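FOR IMMEDIATE RELEASE

Ditamska Robotics Club Opens Its Simulation Season With 25 Students

The Ditamska student robotics club announced today that its new season has started, and that this year all of the first-round work will be done in simulation. The students program a robot with two arms inside a virtual house, and they must bring it to a given object, close the gripper on it and hold it.

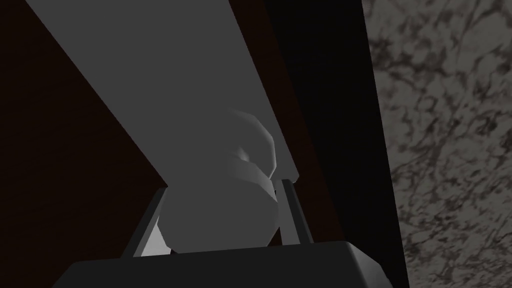

By the Ditamska Club Press Team
Published 22 August 2024

The club has 25 members this season, divided into teams. Each team receives the same virtual rooms and the same robot, but writes its own control program. The software for the exercises is provided by Resance, a local company which has supported the club for 3 years.

"Many students expect that grasping is the easy part," the club said in its statement. "Then they try with an object that has no flat side, and they understand why we give to this task several weeks."

The first exercise is judged on the hold. A team receives points when the fingers keep the object for the full test, and it loses points if the arm touches the furniture or the walls. In the second exercise the robot must find its way between rooms, and for this the students work with the view from the head of the robot.

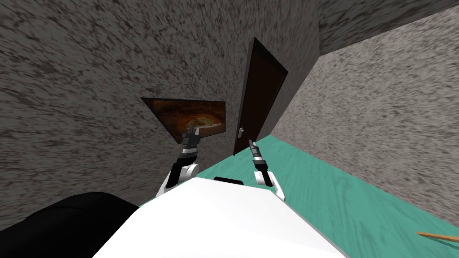
The room seen from the robot's head, with both arms raised and the door beyond them.

Participation is free of charge for all students of the school. Previous knowledge of programming is welcome but not required, and new members are placed in a team together with more experienced ones. A laptop can be borrowed from the club for the evening meetings.

The best teams will go in November to the Pathak Student Challenge, where 38 schools are registered. The final will be held at the Parer Hall and is open to families and to the press.

Schools which want to visit a club meeting, and journalists who need more information, are asked to write to the Ditamska press team through the contact form of the club.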